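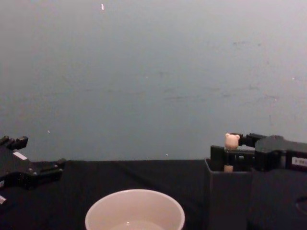 Stolach Premium Economy, long-haul overnight: is the extra money worth it?

Posted 21/12/2020 by Tumelo Shabalala

Stolach has spent a good part of the year telling us that its new premium economy seat would change how we think about the middle of the aeroplane. I flew it overnight in November, paid for the ticket myself, and came away thinking much the same about the middle of the aeroplane as I did before.

The seat is made by Cifuentes, who also supply the recliners on Cloltov's older jets, and if you have sat in one of those you will feel at home straight away. Stolach calls it "all new". The shell is new, I'll give them that, and the headrest has proper wings which stay where you put them. The cushion felt very familiar, and by the fifth hour so did the bar across the front of it, just behind the knees.

I paid 200 pounds each way on top of the economy fare. For that you get more legroom, a deeper recline, a larger screen, a second checked bag and a meal on china. You also get to board before economy, in a group so big that the queue went back past the next gate. My boarding pass said "Priority" in large letters and I stood still for a good while holding it.

Legroom is the best thing about it. I'm tall, and I could cross my legs with the seat in front fully back. The leg rest is another matter. It comes up on a lever, stops well short of flat and supports your calves at an angle that only suits someone a good deal shorter than me. I put it away and used my bag.

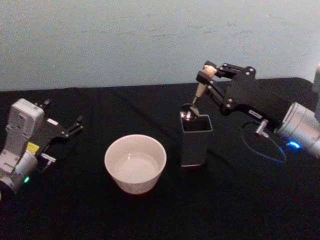 Power was fine: one mains socket between two seats and a USB port each, though the socket is down by your ankle and had to be found by feel. The screen is sharp and slow. Wi-fi is sold in blocks of 50 megabytes, a size that must have been chosen by someone who has never opened an email with an attachment.

Food next. Dinner was chicken in a mustard sauce, hot, decent, with real cutlery. Breakfast was the economy breakfast, moved on to a plate. I know this because I walked back through the cabin and looked. The crew were friendly and plainly short of hands, and drinks came round once between the two meals.

Visitación Peñalver flew the same route a week later and liked it much more than I did. She had the front row, where there is a fixed footrest and no leg rest to argue with, and she slept for most of the crossing. If you do book, pay for that row or pick your seat the moment check-in opens. Avoid the last row, where the recline is limited by the bulkhead, something the Stolach seat map doesn't mention.

As for miles, the fare earned me 140 per cent of distance flown in the Britlow scheme, which came to 3821 for the outbound leg. It sounds generous until you see what Britlow now wants for an upgrade.

Would I pay it again? By day, no. An economy aisle seat and a decent lunch before you leave will do just as well. Overnight, perhaps, if the price dropped by half or I could be sure of the front row. Stolach says prices will "remain dynamic", and so far I have only seen them move in one direction.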